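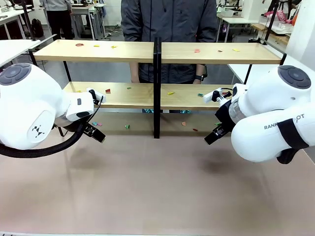

Is a two-tier desk shelf worth buying if your table is always covered in bits of paper?
It gives you somewhere to put them, but it won't tidy anything for you, and I'd wait for a sale.

Stirden two-tier shelf, reviewed 21/10/2024

I make cards at home and I'm suspicious of anything sold as a "craft station". The Stirden is a shelf. It has a long board on top, a shorter one set back underneath, thin black metal legs and a tall black divider up the middle. The boards are pale wood and you can see the grain, which I'll admit looks nice.

The shop page claims more than 3000 happy customers. I can't check that, and I doubt they all cut paper.

What I don't like is the lack of any lip. Scraps spread over both boards and then on to the table, same as they did before I had a shelf. Red and yellow offcuts show up well against the wood, so at least I can find them. A dark board would be worse.

The divider is the best idea here. I keep pieces I might use on the left and rubbish on the right, and that has lasted since September, longer than most of my systems. It does rise a bit above the top board, so forget laying a long ruler flat across it.

The lower board is fiddly. Small pieces drift to the back and I end up fishing for them with a bit of folded card.

Assembly took 50 minutes. The leaflet said 3 steps, and the second one was really four.

I also looked at the Lamano, which has drawers and costs a lot more. If you mostly deal with tiny scraps, price up a few shallow trays first.

Keeping it, grudgingly.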